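Altora Picking Cells: Questions from Staff

Last updated 7 December 2020

Applies to the returns and repacking areas at the Pešek building. Questions were collected at shift briefings and through the mailbox at the canteen entrance. Answers were prepared by Alžběta Kadlec (process engineering) and Iveta Ševčík (personnel).

What is being installed?

Altora is a picking cell with one arm and a two-finger gripper. It takes single items from a tote, reads the label and places the item on the outgoing belt. The first cell goes to returns line 2. A second cell is planned for repacking and has no installation date yet.

Which tasks move to the cell?

Sorting of boxed and rigid items below the weight limit. Soft goods, glass, liquids and anything with torn packaging stay with manual stations. Of the 1,592 item types currently handled in returns, 769 are cleared for the cell. The cleared list is posted at the line 2 terminal and is revised when process engineering signs off a new group.

Will positions be cut?

No position in returns or repacking is being removed under the current plan. Line 2 staffing changes from four sorters per shift to two sorters and one cell operator. The remaining post moves to inspection, where there is a backlog. Pay grade is unchanged for anyone who moves. The agreement covers the period up to the end of March and will be renegotiated before it expires.

Who can become a cell operator?

Any employee with completed probation in returns or repacking. No programming background is required. Applications go to Iveta Ševčík. If there are more applicants than places, length of service on line 2 is considered first.

What does an operator do during a shift?

The operator starts the cell, clears stops, reviews rejected picks and supplies totes. A rejected pick appears on the screen with the reason code and the last view from the gripper. The operator either confirms the rejection, which sends the item to a manual station, or releases the cell for another attempt. Three rejections of the same item end the attempts automatically.

How are operators trained?

Training takes two days. The first is spent in Hakier, the simulator, and the second at the cell with a trainer. In Hakier the trainee works with computer-rendered rooms and objects and learns to judge positions from the gripper view. Early exercises use simple shapes and plain surfaces. Later ones use full totes and shelf positions. 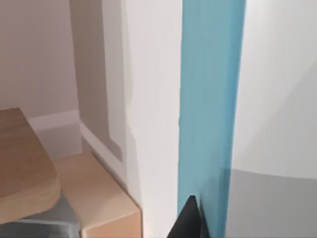

Hakier simulator, gripper view: fingertip at lower center, wooden block and tan box at lower left.

The view takes some practice. Often only the tip of a finger is visible, and distance is hard to read against a plain white surface. Trainees should use the edges of nearby objects as a reference and should not move the arm on the basis of a single view. The exercise can be reset at any point without affecting the score.

Is the simulator score used in appraisals?

No. The score is visible to the trainee and to the trainer, Wumpini Ofori. It is deleted when the operator card is issued.

Can I reach into the cell to free a jammed item?

Only after the following steps:

1. Press Hold on the panel and wait for the steady amber light.
2. Turn the mode key to Service and remove it.
3. Open the gate. Keep the key on your person.
4. Remove the item by hand. Do not pull on the gripper fingers.
5. Close the gate, return the key and press Resume.

If the amber light flashes, do not open the gate. Call maintenance on extension 598.

What if the cell stops for a long time?

After ten minutes the shift lead switches line 2 to manual sorting. The manual stations remain in place for this purpose. Lost time caused by a stop is not counted against the shift target.

Does the cell record people?

The cameras point into the work area and are active only while the gate is closed. Views of rejected picks are stored for 30 days in Plurnness, the line database. They are used for fault analysis. Access is limited to process engineering and the trainer. Operator names are not attached to the stored views.

Will the pace of work increase?

The target for manual stations stays at the present level. The cell has its own target. Dagmar Kolář, the employee representative for returns, receives the weekly figures for both and can request a review.

Is it loud?

The vacuum unit for the outgoing belt is the main source of noise and is placed outside the hall. Hearing protection rules on line 2 do not change.

I have a medical restriction on lifting. Can I work at the cell?

In most cases, yes. Totes are supplied by roller table, and the operator does not lift them in normal running. Clearing a jam may require reaching and bending. Speak to Zdeňka Bednárik in occupational health before applying.

Where do I send further questions?

Use the canteen mailbox or call extension 191. Questions about pay and shift changes go directly to personnel.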